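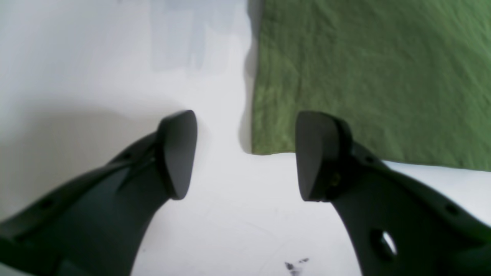
Tetsuya Arai wrote in to say that his gripper closed fine on the bench and then stalled on the arm, and that he had spent an evening on the wiring before he found the finger screws done up too tight. He asked for the gripper steps to be moved ahead of the camera steps. They have been moved. If you are working from an older copy of this guide, follow the order given in this section.

Section 4: Fitting the Gripper and the Wrist Camera

This section covers the Kalier two-finger gripper on the Grekis arm kit, with the small wrist camera. It assumes that the arm is already bolted down and that every joint has passed the power-up check in Section 3. If a joint still buzzes when it is holding position, go back and fix that first.

You will need:
The gripper body and both fingers
The screw bag marked G
A 2 mm hex key and a small Phillips screwdriver
The camera, its bracket, and the long cable
Four cable ties
A cloth or towel, any kind that doesn't shed much

4.1 Before you start

1. Turn off the power supply and unplug it from the wall. The switch on the controller box does not cut power to the gripper motor.
2. Move the arm by hand until the wrist is at a comfortable height.
3. Clear the table under the wrist. Keep the surface plain and light if you can. Dropped screws are easier to find on it, and you will want the same surface for the camera check in 4.4.

Caution: The arm drops when power is off. Hold it under the elbow while you move it, and rest the wrist on a block before you let go.

4.2 Fitting the fingers

1. Set the gripper body with the motor cable facing the elbow.
2. Slide the left finger onto its post. It should go on with light pressure. If it binds, clean the hole with a twist of paper towel. Do not drill it out.
3. Start the screw by hand, then turn it with the hex key until it just touches.
4. Repeat for the right finger.
5. Push both fingers closed by hand, slowly. The pads should meet along their flat faces. If one pad sits ahead of the other, take that finger off, turn its gear by one tooth, and put it back.
6. Tighten each screw a quarter turn past contact, then open and close the fingers again. They should move as freely as they did in step 5.

Note: Tight screws are the most common cause of a stall. The motor has enough force to move a stiff finger on the bench for a minute or two, and then it trips its own limit. Back the screws off an eighth of a turn and try again before you suspect the motor.

Note: People who print their own fingers should sand the inside of the post hole and leave the pad faces alone. Yoshinori Tamura's replacement files, posted on the Gadport forum, already have a wider hole and need no sanding.

4.3 Mounting the camera

1. Fit the bracket to the top of the wrist with the two short screws.
2. Seat the camera in the bracket with the lens pointing toward the fingertips. Leave the tilt screw loose for now.
3. Run the cable back along the forearm. Leave a loop at the wrist big enough to put two fingers through.
4. Tie the cable in four places. Do not tie it across a joint.
5. Turn the wrist by hand to both ends of its travel and watch the loop. If it pulls straight at either end, let out more cable and retie.

Caution: Do not hold the camera by its lens barrel. The barrel is threaded and the focus will shift.

4.4 Checking the view

1. Plug in the power supply and start the Kudo control program.
2. Open the camera window and send the wrist to the "look down" position.
3. Open the gripper partway. Both fingers should come up from the lower corners of the view, with the two pads facing each other near the middle and the table showing in the gap.
4. If the pads are too low or too high in the view, change the tilt until they are near the middle, then tighten the tilt screw.
5. Lay the cloth flat on the table so that it takes up only part of the view. A colored cloth on a white table works well. The corner of the cloth should look sharp. If it is soft, turn the lens barrel a little at a time.
6. Set the exposure to manual. Start at 2000 on the Kudo slider and lower it if the table washes out. Dark fingers over a white table can fool the automatic setting, and the picture will pulse as the gripper moves.

Note: Small specks and scratches on the table are harmless. If the same speck stays in one place in the view while the arm moves, it is on the lens. Wipe it with a dry lens cloth.

4.5 First powered close

1. Keep hands clear of the fingers.
2. Set grip force to 6 and speed to the lowest setting.
3. Press Close. The fingers should meet and stop without clicking.
4. Press Open, then repeat for 60 cycles with the Exercise button.
5. Touch the motor case. Warm is fine. If it is too hot to keep a finger on, turn off the power, let it cool, and go back to 4.2, step 6.
6. Save the settings under a name you will recognize. The program does not save them when it closes.

Anyone sharing the arm with other people in a workshop should write the saved name on tape and stick it to the controller box.

Go on to Section 5, Picking Up Soft Items. Leave the cloth where it is.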